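Storage bench notes, Nov 24, 2022
The old brown cabinet, bottom drawer
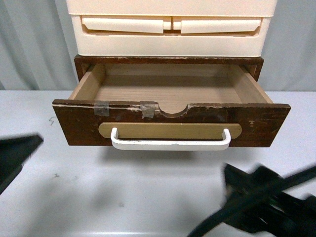 Where do the drawer slips go now that the drawer has been turned out? In the cookie tin on Kanini's shelf, until somebody finds a better tin.

Spent the morning on the cabinet from the Urndale clear-out. It weighs what a cabinet should and has opinions about being moved. The drawer box is bare pale wood inside, clean enough that I'd leave it alone. The front board is another story: dark red-brown stain, scratched and chipped along the top, with the finger notch rubbed back to rough light wood. Holger wants to sand the lot and restain. I want to sand the notch, where the fingers go, and leave the rest looking its age. We have agreed to disagree until Monday, when he'll have forgotten.

The cream plastic unit stays on top for now. Not a handsome pair, but Leidy keeps her labels up there and I'm not brave.

To do:
220 grit on the notch, by hand, no machine
candle wax on the runners (Trilok has the stub, ask nicely)
dab of stain on the worn rim of the cabinet - test on the back first
measure for dividers, Tuva says 2 will do

Budget for all this is 22, and sandpaper has eaten into it already. Skovik wants 256 to refinish a cabinet this size. I thanked them and bought more sandpaper.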